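Part 3: Setting up your household inflation basket in Somo

Okay, you've installed Somo, you've made your workbook, and you've got at least a few months of spending typed in or imported. (If you haven't, go back to Part 2, because nothing in this part will do anything on an empty workbook.) Now we get to the bit I built the whole thing for, which is working out your own personal inflation rate and putting it next to the national one.

I started doing this when the official figure came down and my grocery bill very plainly didn't. The official number is an average over an enormous number of households, and mine has no car payment, a lot of cheese and a rent that goes up every February. So I wanted my own index! It takes an evening the first time and a few minutes a month after that.

Before you start

You need your spending list, a rough idea of which things you buy over and over, and the national price index file for your country. Somo reads the plain CSV kind. Don't convert it to a spreadsheet first, even if your computer offers to, as it tends to mangle the dates.

3.1 Choose your base month

1. Open your workbook and click Basket, then New Basket.

2. Give it a name. Mine is called Gulness, after the street I was living on when I began, and I've never changed it.

3. In the Base Month box, pick the month everything will be compared against. Somo sets that month to 100 and every later month is measured from there. So if your basket reads 142 one day, prices in it have gone up 42 percent since the base month. (I hope yours doesn't.)

4. Click Lock Base.

Caution: Lock Base really does lock it. You can make a new basket with a different base, but you can't move the base of one you've already got. Try not to pick a weird month. If you bought a sofa and paid the annual insurance in the same four weeks, go one month earlier or later.

3.2 Add your items

1. Click Add Item and start typing. Somo suggests names from your spending list, so if you've been writing "milk" in one place and "Milk 2%" in another, now's the time to pick one and stick with it.

2. Choose a unit for each item. Use the unit on the shelf label when there is one: per pound, per gallon, per kilowatt-hour. This matters a lot for catching packages that get smaller while the price stays put. A bag of coffee that went from 14 ounces to 12 got more expensive even if the sticker is the same, and Somo will only see that if you've told it to look at ounces.

3. Type in the price you paid in the base month. If you didn't buy the thing that month, use the nearest month you did and tick Borrowed Price.

4. Repeat until you've covered most of your regular spending. I have 14 grocery items and then the big stuff (rent, power, phone, bus pass), and that's plenty. Please don't add every single thing you buy. I tried it, I hated it, and my number barely moved.

Note: leave out one-time purchases like furniture or a laptop for now. They make the index jump up and then fall off a cliff, and it'll look like you lived through a financial crisis in your own kitchen. There's a separate place for them under Durables, and it spreads the cost over as many years as you tell it to. 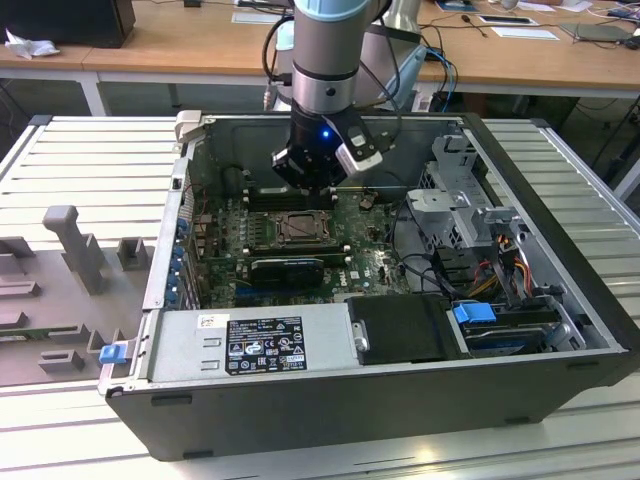 3.3 Set the weights

Weights tell Somo how much each item counts. If rent is half of what you spend, a rent increase should push your index a lot harder than the price of eggs does, however annoyed you are about eggs.

1. Click the Weights tab.

2. Pick From Spending if you've got a full year of records. Somo adds up what you spent on each item and does the division for you.

3. Pick Manual if you've got less than a year, and type in your best guess as a percentage. The total shows at the bottom in red until it comes to 100, then it goes black.

4. Click Save Weights.

Caution: if you change the weights later on, Somo asks whether to apply them to old months or only from now on. Choose From Now On unless you're fixing a mistake. Applying new weights to old months rewrites your whole history, and the chart you printed last year won't match the one on your screen.

3.4 Bring in the national index

1. Go to Compare, then Import Index, and find the CSV file you downloaded.

2. Somo shows you the first few lines. Check that the date column says Date and the number column says Value. If they're swapped, click the little arrows to flip them.

3. Tick Rebase to My Basket. Your national file almost certainly uses a base year from long ago, and without this step your line and theirs will start in totally different places and the chart will be no use at all.

4. Click Done. You should have two lines starting from the same point.

Note: some countries publish one index that's seasonally adjusted and one that isn't. You want the one that isn't. Your own prices aren't adjusted for anything, so you'd be comparing two different kinds of number.

3.5 Each month

1. Enter new prices under Basket, then This Month. Anything you skip keeps last month's price and shows up in gray.

2. Look over the gray ones. If something has been gray for more than 2 months, either find a price or take it out of the basket.

3. Click Calculate.

The figure in the top corner is your change over the past twelve months, so it stays blank for the first year. The smaller one under it is the change since last month, and I'd ignore it mostly. It bounces all over the place, and one good sale on chicken can turn it negative.

If your number looks wrong

A rate in the hundreds is nearly always a unit mix-up, usually a price per pound typed in where a price per ounce should be. Sort the basket by Biggest Change and it'll be sitting right at the top. If everything is showing zero, you've probably entered this month's prices into the base month, in which case use Undo Last Entry before you close the workbook.

If you're coming over from Naidu or Uto, your old baskets will open in Somo, but the weights don't come with them. Go through 3.3 again after you import. The steps in this part were last checked on 7/13/24.

Part 4 covers wages, and how to see if your paycheck has kept up with your basket.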